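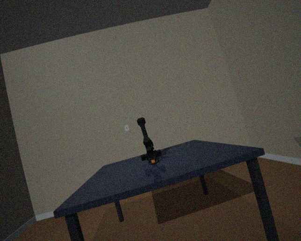
A side table is a small table kept beside something more important, usually a sofa. The type made in Vindeck from the 1950s stood on four legs and was sold as suitable for one lamp or one opinionated cat. The Stullside works listed 40 finishes, most of them brown. Its designer, Haiyan Tang, thought drawers encouraged hoarding and never drew one. Buyers in Virnside added their own, badly. The last catalog, issued in May, priced the plain model below its packaging.

12 shares
3 comments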